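Waseren Dental Assisting Program
Unit 3 handout: Fluoride and the Rinse Cup

Welcome to one of my favorite units! Fluoride is such a small part of the visit, and it does so much good for our patients. 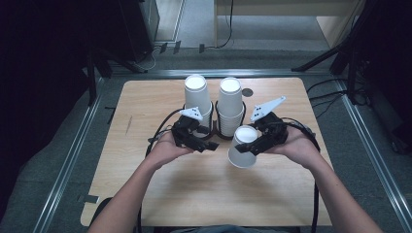 Why fluoride works

Acid from plaque pulls minerals out of enamel. Fluoride helps put them back -- and the repaired enamel stands up to acid better than before. Learn this well, you'll explain it to patients of every age.

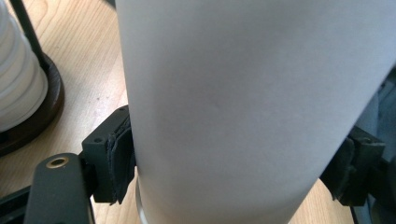
Fig. 1. White cylinder held between two black gripper fingers.

Reading a label

Prescription toothpaste is often 5,000 ppm. Over-the-counter paste is much lower, so read the tube every time. Children from 3 up can use a pea-sized amount.

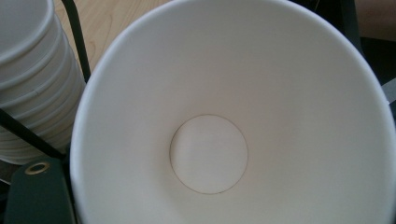 Younger kids get a smear the size of a grain of rice, and a parent should do the brushing. Practice saying this out loud with your lab partner!

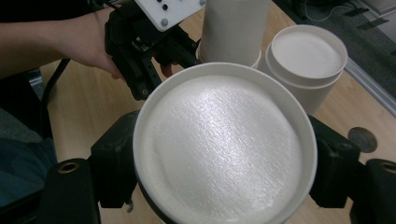 Fig. 2. White container with a bumpy, foam-like surface inside the rim.

For next time: read chapter 8 in Lesa and bring 5 questions.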